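About Woranport

Woranport is a fan-run reference site for the action role-playing game Brivel. It covers items, monsters, quests, crafting recipes, maps and patch history for the base game and the Strazds expansion. The site currently has 2817 articles. It is free to read and does not require an account.

How the site began

The site started as a spreadsheet of drop locations kept by Tarmo Stankevičius, who wanted to know why the same three belts kept dropping in the Salt Cellars. He shared the sheet with his clan, and other players began adding rows to it. When the sheet became too slow to open on a phone, Leonidas Fragkou moved it to a wiki and wrote the first item template. Most of that template is still in use, including the field order that puts vendor price above level requirement.

The name comes from the harbor town in Act II, where the player first gets access to shared storage.

What we cover

Every item that can enter a player's inventory gets its own page, including quest items that are removed automatically. Legendary items are listed with their full range of possible stats, the patch that added them, and any change made to them afterward. Cosmetic items such as banners, dyes and pets are covered on the same terms as weapons and armor.

Monster pages list health by difficulty, resistances, and known spawn areas. Unique monsters are listed separately from the families they belong to. There are 263 of them as of the April patch, and a few spawn so rarely that we still have only one confirmed location for each.

We do not publish build rankings. Readers looking for builds can use Jurneo, the planner run by a separate group of players. Jurneo imports our item data after each patch, so stat ranges on the two sites should match within a day or so. If they differ, check the patch number at the top of our page first.

How we check information

Numbers come from the game client where the client shows them. Where it doesn't, an editor tests the value in game and records the method on the article's talk page. Drop rates are only published after at least 3000 recorded kills or chest openings. Until then the page says "rate unknown," even if a popular figure is going around on the forums.

Bugged items are marked with a red note at the top of the page. The note stays up until a fix has been confirmed in the live game, since several fixes announced in patch notes have not worked the first time.

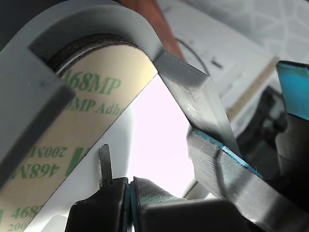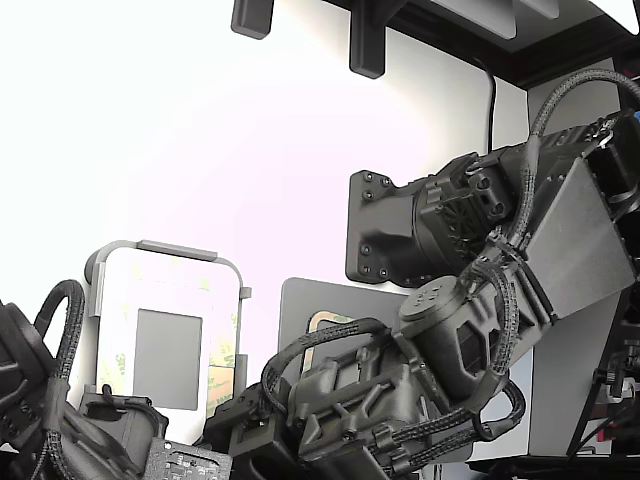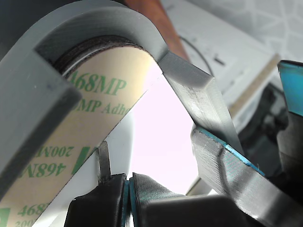
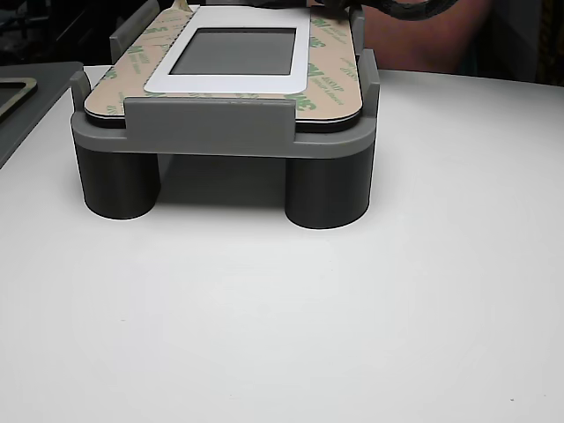
Can I still find information about items that were removed from the game?

Removed items keep their pages. They are moved to the Legacy category, and the infobox shows the last patch in which the item could be found. If existing copies still work on older characters, the page says so under "Availability."

Who edits the site

Anyone with a registered account can edit. New accounts have their first 5 edits reviewed before they go live, and after that changes appear right away. Item tables and templates are locked to senior editors because one mistake there can break every page that uses them.

Tarmo handles item data and patch updates. Leonidas looks after the templates, the search page and the map viewer. Questions about an article should go on its talk page, where other editors can see the answer. Account problems go through the contact form.

Names and spelling

Articles use the English item name shown in the current client. Old names redirect to the new ones. The expansion renamed most of the jewelry, so a guide written before Strazds may use names that no longer appear in the game, and typing the old name into the search box will still bring up the right page.

Using our content

Text may be reused with credit and a link to the original article. Game art, icons and item descriptions belong to the publisher of Brivel and are not ours to license. Woranport is not run or endorsed by the developer, and we cannot restore lost items or pass along support tickets.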